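## About Trallow

Trallow is a research group working on how robots learn to handle soft and irregular objects. Elsie Tawhiri leads the manipulation work. Our current method, Shim, learns from people using hand-held grippers at a table. Marker cubes on the grippers give the position of each hand.
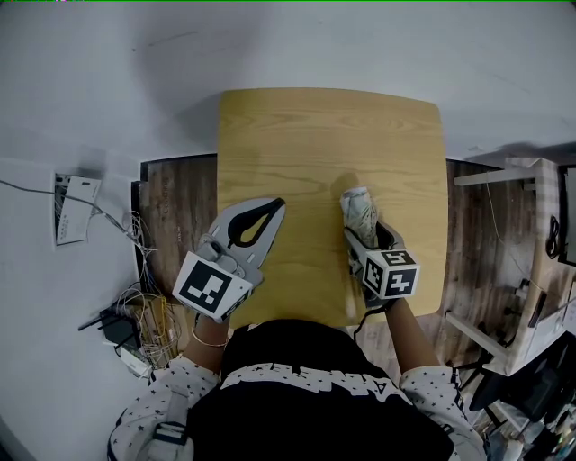
How many demonstrations does a new task need?

For most single-object tasks, 300. Below that, grasps on thin material become unreliable.

The training set used in our October report held 1,317 demonstrations. Trained on all of them, Shim completed 73 per cent of trials with objects it had not met before. Removing the wrist rotation data cost almost 40 trials, chiefly on folded cloth. Failures are logged by type and published with the results.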